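Linen and small items check, Skinton house
15 September 2023
Done by: Ruwan Miah
Copy to: Hipólito Ojeda

I did this one on my own, so forgive the chatty notes. Same list as last time, plus the two lines Hipólito asked for.

1. Labels and tags attached – OK
I tugged every one of them. The stitching on the Vergara throws has been coming loose, so keep tugging, please!

2. Frayed edges or pulled threads – OK, with a comment
One pillowcase from the Rindska set (bag 34) has a pull near the hem. I snipped it and put it back. If it runs any further, it goes in the rag bag.

3. Folded flat, no damp smell – OK
Folding was so much better than in the spring. Whoever did the towels, thank you – they stack beautifully and I didn't have to redo a single one.

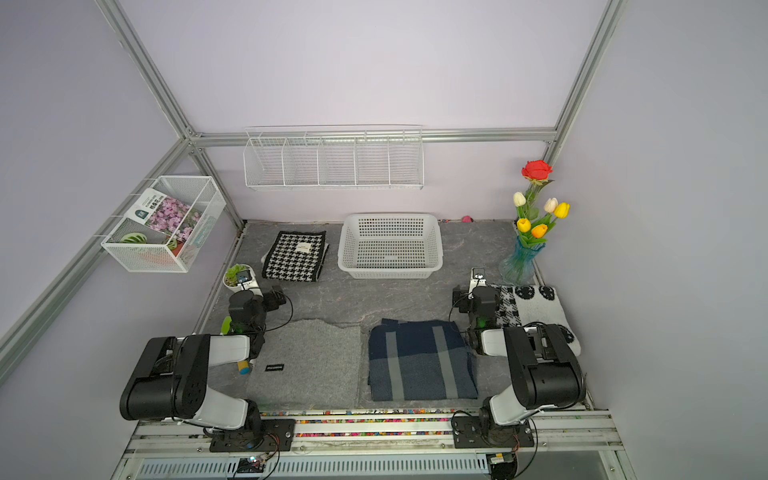 I'm still on my soapbox about blankets, though. Fold them in thirds and then in half, with the open edges to the back, or the pile slides the minute somebody pulls from the bottom.

4. Baskets clean, no cracked plastic – OK
Run a finger around the rim and along the holes. A broken bit of grid will snag a knit faster than you'd think (ask me about my green cardigan).

5. Plants kept away from linens – OK
New line. Water the pots in the sink, let them drain, then bring them back. The brown ring on the Flidalley tablecloth came from a pot somebody watered in place, and I scrubbed at it for 2 evenings.

6. Small toys and loose bits off the walkway – NOT OK
I stepped on a marble by the hall closet. No harm done, but I said a word. Marble is in the jar on the windowsill.

7. Closet shelf brackets tight – NOT OK
Left bracket wobbles. Work order 379 is in, and please keep the heavy quilts off that shelf until it's fixed.

Next check is in October. Hipólito, can you bring the good flashlight? Mine died halfway through the closet.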